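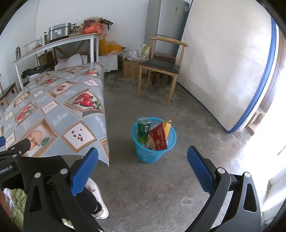 ## Blasting the Manside cutting: how much of the chamber method is documented?

**fkabbaj**
I'm reading the engineering report on the Kokville diversion canal and have hit a problem in the chapter on the Manside cutting. It says the ridge was opened with a single coyote blast: 57 tonnes of black powder in two drives, fired on a Sunday. The spoil volume doesn't fit. Has anyone seen the original shot plan?
– Fadwa Kabbaj

**pustillow**
The plan is in the second appendix, but it's a redrawing. Burden is given as 744 inches, measured to the toe. I'd treat the charge weight as the total for the whole season.

**remzi_k**
> I'd treat the charge weight as the total for the whole season.

Disagree. The magazine ledger has one large withdrawal in June and then only small lots for secondary breaking. A season total would show up as regular draws.

**pustillow**
The ledger records powder leaving the magazine. It doesn't record when it was fired. They could have stockpiled at the portal for weeks.

**remzi_k**
In an open drive, with seepage? The foreman's diary complains about water from the first 4 metres onward. Black powder wouldn't have lasted.

**abdel_rahman_72**
Both of you are assuming the spoil was measured in place. If the haulage figure is loose volume, you need to take off the swell before comparing. For that shale I'd allow about 400 litres per cubic metre of solid rock.

**fkabbaj**
That closes most of the gap, thanks. The haulage table is headed "cart measure", so loose volume is a fair reading. It still leaves the east bench unexplained.

**pustillow**
East bench was hand work. See the labour returns.

**remzi_k**
The labour returns list drillers there, so not all of it. I'm still for a single blast, but I'd like to see the diary pages for the week after. The copy I have skips them.

**fkabbaj**
Mine has them. I'll type them out tonight.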